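Okay, mic check, everybody hear me in the back? Great. (Wait for nod from sound desk.)

So I run a book club out of a public library, and before that I ran one out of my living room, and before that I was the kid who got told to put the book down at dinner. The talk is called "How to Read a Long Book With Other People," and I'm going to try to keep it under the time, which if you've ever been to one of my meetings you know is a big promise!

Quick show of hands. Who here has quit a book club? Keep them up. Who quit because of one particular book? Yep. Me too. I'm going to tell you about mine.

The book was Ververidis. If you haven't met it, it's a family saga, 519 pages in the paperback, small type, and the family tree at the front has a typo in it, so for the first few chapters our whole group thought one of the uncles was his own grandfather. I picked it. I was very proud of picking it. I stood up and said "we'll do it in a month," and people nodded politely the way people do, and then at the October meeting there were three of us. Three! And one had come for the snacks.

(Pause. Don't rush this bit, it usually gets a laugh.)

SLIDE 2

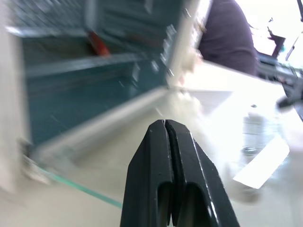

Slide 2: black fingers, pale tabletop

What did I get wrong? I set the pace for the person I want to be on vacation. Most people in a club read at night, in bed, with one eye closed. So now I do it this way. I sit down with the book, I read 60 pages at my normal tired speed, and I write down how long it took. Then I double it. That's the real number. If the real number is scary, the book gets split over two meetings, or three, and I say so up front on the sign-up sheet.

We did Ververidis again, by the way. Same book, a year later, three meetings. It was a completely different experience. People were mad at the aunt! People brought notes about the aunt! I had somebody call me at home to argue about the chapter with the well.

(If short on time, skip to Plukora.)

A word about where you stop. Please don't stop at a round page number. I used to write "read to page 300" and in Ververidis page 300 lands right in the middle of the wedding, in the middle of the toast, so half the room had stopped dead and the other half had kept going and couldn't talk without spoiling it. Stop at the end of a chapter. If the book doesn't have chapters, find a blank line and tell people the last few words before it. I read them out loud at the end of the meeting and I also put them in the email.

Okay, Plukora. Anybody read it? A few of you, good. Plukora is a ghost story, it's short, it's set in a ferry town in winter, and I love it like a pet. It's my palate cleanser. After any long book I schedule something you can finish in a weekend, and Plukora is the one I hand to people who are worn out. It also has an ending folks really do fight over. Is the ticket seller dead? I say yes. I've been outvoted every single time.

What a short book gives you is everybody arriving finished. You forget what that's like! The talk goes straight to the last page and you spend the evening working backwards.

SLIDE 3 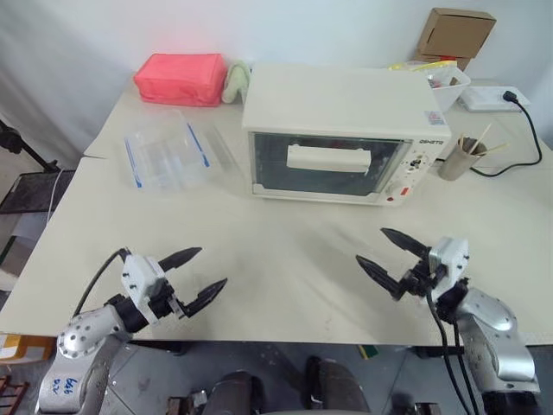 Slide 3: toaster oven, zip-top bag, pink pouch

Now, questions. I used to print the ones from the back of the book. You know them. "How does the river act as a symbol?" And the room goes quiet and somebody gets up for coffee. I bring just one question now, and it has to be one I can't answer myself. For Sernar, that was: why does she go back for the coat? I'd read that novel twice and had no clue. We talked about the coat until the building closed.

(Hold up my copy of Sernar here. The beat-up one, with the tape.)

And the other thing, let people not like it. I had a woman come to Sernar night and open with "I hated every page," and she'd marked it up better than I had. She's been back for every meeting. If you get defensive about your pick, and I do, I really do, go refill the water pitcher and come back.

Audiobooks count. I get asked this at every talk, so I'm saying it before the Q and A. They count. The only trouble is finding your place when the rest of us are flipping pages, so I write down the first line of the scene we're on and read it out. Works fine.

Last bit, where to find the books. The Nollura reissues are the ones I use, they're the cheap ones with the plain spines, and the print is bigger than in the old paperbacks. Their Ververidis fixed the family tree, too. There's a handout by the door with my list on it, long ones on the front, short ones on the back. Take two if you've got a friend who quit a club.

(Check clock. Take questions. Repeat each one into the mic before answering.)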